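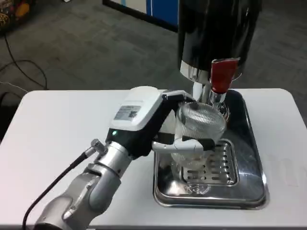 ## Bemus drinks kit

Give the Bemus a clear ribbed glass and a dispenser with a lever tap, and you've got the makings of a really good serving station! It comes from Drenduvness with the arm, a two-finger gripper and the Kavositz software, and the grip suits glasses up to 86 mm across.

- Reach settings for 3 tap heights
- 7 stored pouring routines (you can rename them)
- Fits most tables, no drilling

New from September: the Yu fingertip set, sold in packs of 5. They're softer, they swap over in moments, and we love them on thin glass.

Dispenser, drip tray and table not included.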